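3.2 Building and trying the hand-held gripper

We put the Kirnby tool together over 5 evenings at the shared workshop in Sorgate, and a good many more cups of coffee than we had planned for. Each finger ends in a flat, rectangular pad, and the knuckles carry brass-colored threaded inserts, so a worn finger can be swapped out at the bench. Our household trials then used ordinary laundry on a wooden tabletop, as in Figure 4.

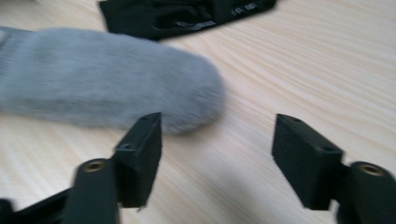

3.3 Recording sessions

Figure 4. Open gripper over the tabletop, with a gray sock and a black fabric item.

We recorded 300 sessions in all, and they gave us 3,267 grasps to work with. Blurred views were kept in the set, as anyone holding the tool at home will move it quickly now and then.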